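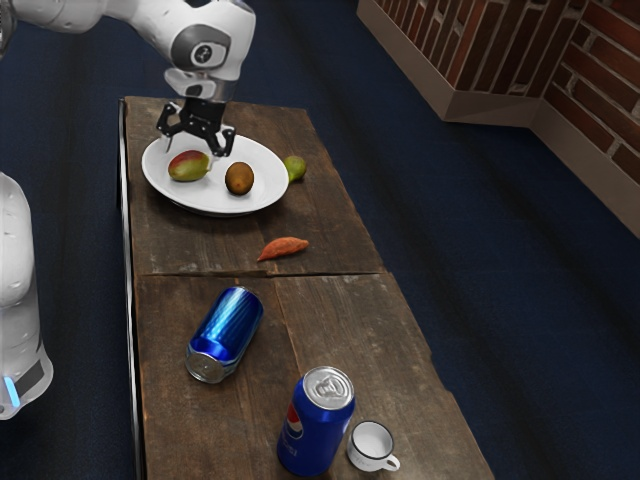
The simulated cell at Ulari, with the gripper over the plate of fruit. Rendering: Ulari

Ulari puts its simulated table cell back in service after gripper reset

ULARI — The simulated robot cell that trainees at the Ulari automation center use for pick-and-place practice is running again after a two-week shutdown to correct the position of its gripper.

The cell exists only in software. It consists of a white arm with a black parallel gripper, standing beside a long wooden table on a blue carpet. Food and drink items are laid out on the table, and trainees write programs that move them. Programs that pass in the simulator are then tried on the center's real arm, in the next building.

Work on the cell began in May, after trainees reported that programs which ran cleanly in the simulator were closing the fingers too low on the real machine. Kimie Hosoda, who looks after both cells, measured the real gripper and compared it with the model. The two did not agree. The real gripper had been fitted with a thicker mounting plate over the winter, and the model still used the old one. The difference came to 5 millimeters.

"That is a lot when you are reaching over the rim of a dish," Hosoda said. "On a flat table you might get away with it for months. We did get away with it for months."

Hosoda corrected the mounting plate first and then went through the rest of the arm. She checked the zero position of each joint, the opening of the fingers and the speed limits, and wrote the new values on a setup sheet that is now kept with the cell files. The old sheet had been filled in by hand and covered only the joints.

The second part of the job was the table. Its top is modeled as weathered planks, with a seam across the full width, and the collision surface under it had been left as one flat sheet that sat slightly above the visible wood. Small items could come to rest on the sheet and look as if they were floating. Oduor Nzioka, a programmer at the center, rebuilt the surface so that it follows the boards.

Nzioka said the repair took him longer than the gripper did. His first version followed the wood too closely, and round items would not sit still on it. He smoothed the surface until they settled, then moved the items around the table and checked each one from close range.

"You look at where the thing meets the board," he said. "If the shadow is in the right place, you go on to the next one."

The plate got the same treatment. It is an oval dish with a raised rim, and the fingers have to come down inside the rim to take anything off it. Nzioka gave the rim its own collision shape, which the earlier model lacked. A finger that touches it now stops the program and logs a fault. 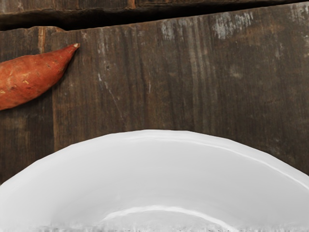 Close view of the sweet potato on the planks, with the plate in the foreground. Rendering: Ulari

The items were kept as they were. The layout used for the checks has a mango and a kiwi on the plate and a small green fruit on the wood beside it. A sweet potato lies by itself farther down the table, and toward the near end are a blue can on its side, an upright Pepsi can and a small white cup.

Hosoda said the sweet potato was the item she watched most. It is tapered, so the place where the fingers close on it makes a difference, and it was the item most often named in the trainees' reports. The grasp point for it is now set at the thick part of the body. Trainees may change it, but the cell goes back to the stored value when it is restarted.

To sign off on the work, the center ran a test of 100 picks from the plate and the table. Two of them failed. In both cases the fingers closed on the can lying on its side and it rolled before they had a hold on it. Hosoda lowered the closing speed for that item and repeated the picks without a fault. She has left the failed runs in the log.

The shutdown was felt mainly by the evening group, which has no access to the real arm. Tavion Castellanos, who teaches that group, moved his trainees to paper exercises and to reading fault logs from earlier courses. He said the logs were useful but that most people had signed up to make an arm move.

"They were polite about it the first week," Castellanos said.

Castellanos has asked that the setup sheet be shown to trainees at the start of each course. Under the plan, they will compare the values on the sheet with those in the cell before they load a program, the same way they are taught to check the real machine. The check is to be done in pairs, with one person reading and the other looking.

The center is also changing how it handles work on the real arm. Until now, repairs and part changes were recorded in a workshop log that was not shared with the people who maintain the simulator. From now on a part change will not be closed in the log until someone has entered the new dimensions in the model. Miyuki Ichikawa, who runs the workshop, said the rule adds a short delay to each job.

"It is one more line on the form," Ichikawa said. "I would like it to be the last line for a while, we have a lot of lines."

The work was done by the center's own staff. The only outside cost was $600 for a measuring session with Jusska, a local machine shop, which checked the real gripper and its mounting plate on its own equipment. Jusska's figures matched the ones Hosoda had taken by hand.

Trainees who saved programs before the shutdown can still open them. Programs that give positions relative to the gripper should run as before. Those that use fixed heights above the table will have to be edited, and the cell will show a warning when one of them is loaded. Nzioka has written a short note on what to change and put it in the course folder, under the name Kinoshita, the same name as the cell.

A second layout is being prepared for the fall course. It will use the same arm and table but with the items closer together, so that the gripper has less room to come down between them. Hosoda said she wants to run the full set of picks on it before anyone else gets to use it.

The cell can be booked from 8 a.m. through the center's front desk. Evening sessions are held for Castellanos's group until the end of the course.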